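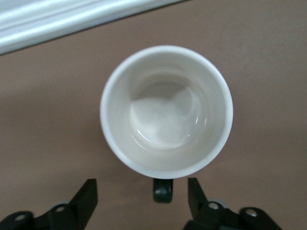

Macarena Durán wrote on the August draft that the evening sessions should be costed apart from the daytime ones, as they draw on different hours and different people. We have done that in this report, and the figures for the two are kept separate throughout.

Brunton Bereavement Support
Progress report to the Fistum Fund
Second period of the grant
29 November 2022

1. Where we are

The grant pays for a daytime group, an evening group and one-to-one listening visits for people in Brunton who have lost a partner, parent or child. All three are now running. The daytime group started on time. The evening group started late, as the room we had planned to use was let to someone else and the second choice had no step-free entrance. We now meet in the ground floor room at the Lunix building, which has a ramp and a toilet on the same level.

In this period 53 people came to at least one session or had at least one visit. Of these, 15 have had one-to-one visits. A person who comes to a group and also has visits is counted once in the first figure. We did not make this clear last time, and Aba Amoah has gone back over the earlier records so that the two periods can be compared.

2. Daytime group

Attendance has been steady. Most people hear of us through their surgery or a funeral director, and a few come with a neighbour. The first half hour is left open for talk over a hot drink, and people have asked us to keep it that way. We tried a set topic for each session early on and dropped it. Those who had been bereaved recently found it hard to sit through a topic that did not apply to them, such as dealing with a house sale. 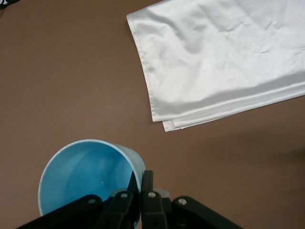
Table at the Lunix room.

One change we did keep is a separate corner for newcomers at their first session. Naa Agbeko sits with them, explains how the group works and tells them they can leave at any point without saying why. Some do leave early and then come back the next time.

3. Evening group

This is smaller and the people are younger, mostly of working age. Several have children at home and can't promise to come every time. We had asked for a booking by text message, but people who had missed one session felt they had to explain themselves before booking again. Booking has been stopped. It makes it harder to know how many chairs to put out, but attendance has gone up since.

The bus back to the Brusex estate stops running before the session ends. For now we finish a little early. We would like to talk to the Fund about moving part of the unspent publicity money to cover taxis for those who need them - the sum is small and is shown in the budget sheet sent with this report.

4. One-to-one visits

We have 5 trained listeners. Two more people began the training and 2 withdrew from it, one for health reasons and one who had taken on a new job. We do not plan to recruit again until the spring. Each listener has supervision with Digby Pryor after every third visit, or sooner if they ask for it.

The waiting time for a first visit is longer than we said it would be in the application. The main cause is travel. Visits to the villages take most of an afternoon, and we had allowed for them as if they were in town. Aiman Setiawan has redrawn the visiting areas so that each listener stays on one side of the river where possible. It is too soon to say how much difference this makes.

5. Spending

Room hire is over budget because of the move. Printing is under budget, as the surgeries preferred to hold a single poster and hand out our phone number. Training and supervision are as planned. Travel is over and will stay over unless the new areas bring it down. We are not asking for more money in this period.

6. Next period

- Agree the taxi money with the Fund, if it is willing.
- Hold a remembrance afternoon in December, open to anyone who has used the service. Names will be read out for those who wish it.
- Send a short feedback form to people who have stopped coming, by post, with a stamped envelope.
- Review the evening finish time once the new bus timetable is out.

The budget sheet and the attendance tables are attached separately. Questions about the tables should go to Aba Amoah, and anything on the visits to Digby Pryor.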